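Skotetix (student robotics club)

Skotetix is a student robotics club working on two-arm cloth handling, mostly folding garments. Founded by Anselmo Soler and Marites Bañez as an evening class, later a club. Best known for the Skorarent project and for entering the Jadoleo folding contest.
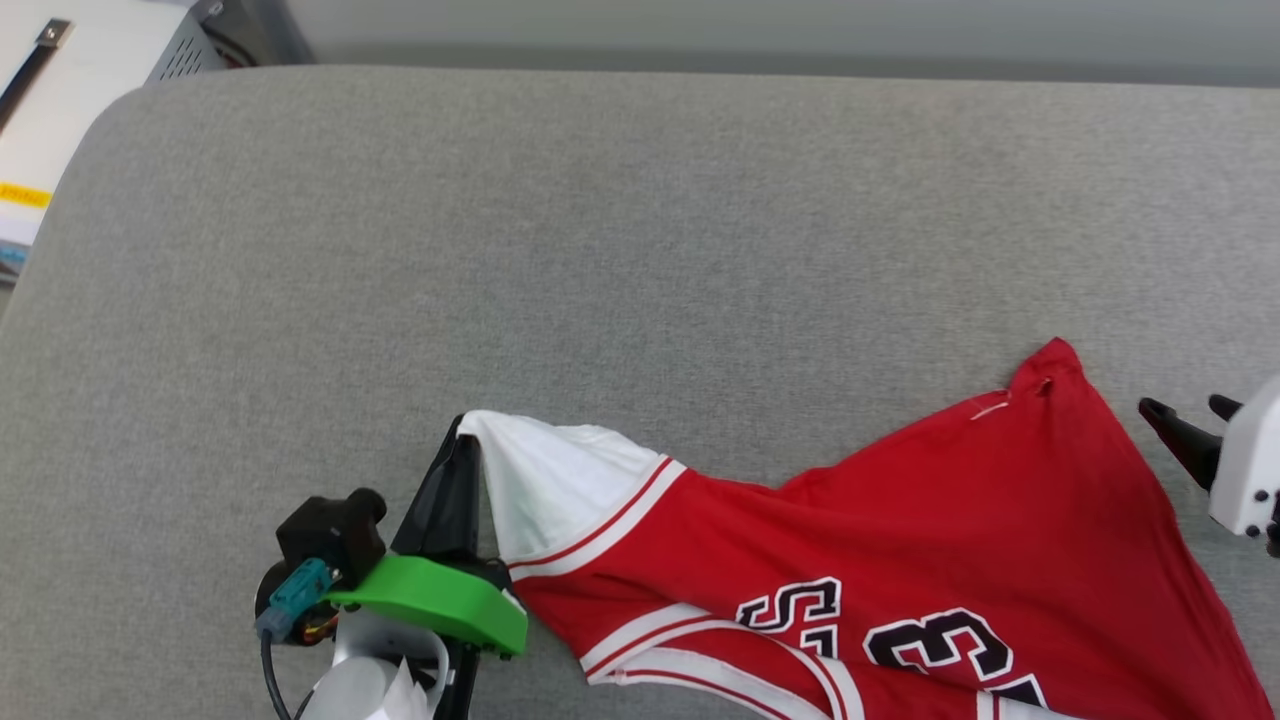

Origins

Started as a class - one room, one bench, a single arm nobody had the manual for. Soler taught the mechanical half, Bañez the software. The first term was pick and place with blocks. Second term the blocks were dropped and students brought in dish towels, which went badly, and the class more or less never went back to blocks.

Became a club when the class ran out of slots on the timetable. Membership is capped at 32. Waiting list kept on paper by the door. New members join in January only.

The name was picked by vote. No agreed meaning. Older pages spell it Skotetics, which is wrong but still turns up.

Skorarent project

The main project. Aim is to get a pair of arms to pick up a sports jersey from any starting position, spread it flat, then fold it. Led by Beathag Yule, with Kwan-ho Chiu on grippers and camera mounts.

Jerseys were chosen after T-shirts. Reasons given in the club notes: no sleeves to chase, big armholes, printed numbers that help show which way up the thing is. Against that - slippery fabric, and the shoulder straps are narrow so a near miss gets you nothing. A red basketball jersey with black numbers outlined in white is one of the garments used. White strap against red body, easy to find by color.

Usual order of work:

1. Jersey dropped on the surface, bunched, not arranged.
2. One gripper pinches a shoulder strap and lifts a small peak.
3. Other gripper comes in at the far side and looks for a fold or an edge.
4. Both pull apart, gently, until the front is flat.
5. Fold in at the sides, then bottom to top.

Step 3 is where most runs end. The second gripper closes on air, or takes two layers at once and the whole jersey comes up as a lump. Yule's write-up calls this the "sandwich problem" and gives it a full chapter.

Step 5 was left alone for most of the first year.

Equipment

Two arms, two-finger grippers. Fingers are black, long and narrow, so they can get down into a crease. Camera module carried on the gripper, close to the fingers. Green bracket around the base of the finger - Chiu's part, redrawn many times, current drawing is labelled version 3 though there were a lot more than that.

Cables were the main source of downtime for a long while. Connectors working loose at the wrist, mostly. The club rule is to check every plug by hand before power on and again after any crash. Members who skip it sweep the floor.

Work surface is gray upholstery. Hard tables were used at first and the finger tips kept skidding or jamming - a soft top gives a little when a gripper comes down too low. It also holds the fabric still, sort of. Downside is that the cloth grips back and a jersey will not slide when you want it to. Du Plessis (see below) argued for going back to a hard table on this ground and lost.

Training and records

Students drive the arms by hand first, then use the recordings to train a policy. Every member has to log runs, good and bad. The log stood at 1626 runs on 2022-03-01, against a goal of 2000. Bad runs are kept. Early on they were deleted to save disk space, a decision Bañez has described in talks as "the dumbest thing we did all year".

A run is logged as one of:

- flat and folded
- flat, not folded
- lifted only
- dropped
- stopped by operator

"Stopped by operator" was added late and older entries were not relabeled, so the figures for dropped runs before that are too high.

Sessions run in pairs, one driving and one on the stop button. Swap when the driver gets tired, which for most people is sooner than they think. No session goes past ten at night after the incident with the coat rack.

Jadoleo contest

Yearly folding contest for student teams. Garments are supplied by the organizers and not shown before the day. Each team gets three tries per garment, best one counts. Scoring is on flatness, then neatness, then time.

Skotetix entered with one jersey policy and no plan for anything else. Drew a pillowcase, a child's vest and a jersey. Placed mid table. The vest went surprisingly well - the straps, presumably. The pillowcase did not leave the surface.

Jacobus Du Plessis, who coached the team that year, wrote afterward that the club had trained for one shirt and gotten exactly one shirt's worth of points. The following season's rules for members now say no more than half of all practice runs can use the same garment. Enforcement is patchy.

Vieira library

Small code library that came out of the project. Handles replay of recorded runs, timing between the two arms, and the run log. Written mainly by Yule and two first-years. Documentation is thin, the install page is out of date and the section on camera calibration says "ask Kwan-ho".

Used by at least one other student club for towel folding.

Criticism

Some members have complained that the club does cloth and nothing else - a proposal for a wheeled robot group was turned down for lack of space. Others say the run log takes up time thta should go to building. Soler's reply in the newsletter was that the building is easier when you know what broke.

See also

Cloth manipulation
Teleoperation
Student robotics competitions

14 shares
3 comments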